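4. Swapping the fingers and trying them on soft packs

Right, this is the bit everyone wants to skip to. Please don't, at least not until you've done the zeroing in section 3 – I skipped it myself back in January and spent an evening blaming the Beltik fingers for something that was my own fault.

You'll need the hand-held gripper, both finger sets (Beltik and Zetum), the small hex key from the lid pocket and a few bags of dry food. Rice is my favourite. It shifts about inside the film and shows up a bad grip very quickly!

4.1 Hold the trigger fully open and slide the lock across.

4.2 Undo the two finger screws and lift the old set off together with its links. Keep left and right apart (they look the same and they aren't).

4.3 Seat the new set and do the screws up until they just bite, then a quarter turn more.

Caution: keep your own fingers clear of the crossing bars when you let the lock go. Roya Daneshvar and I both have the blood blister to prove it.

4.4 Start the log on the controller and give the run a number. Mine are in the Pikcombe sheet, and run 292 is the one to look at if you want to see a decent Zetum trace.

4.5 Close slowly on the side of the bag, low down where the grains have bunched, and stop when the force line goes flat. Lift it just clear of the table and hold for 9 seconds.

4.6 Put it down, open up, turn the bag over and go again. I do 14 lifts per finger set, which is dull, but with fewer than that Mitra sends the sheet back.

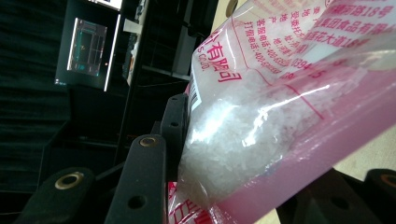
Can I use the same force limit for both finger sets?

Use a separate limit for each one. The Zetum links flex more as they close, so they want a slightly higher setting to get the same hold, and the same number on the Beltik set will crease the film or split a seam.

Note: the limits are saved by finger set and not by run, so check the name at the top of the page before you press Save.

4.7 Copy the log across before switching off. The controller only keeps the last one.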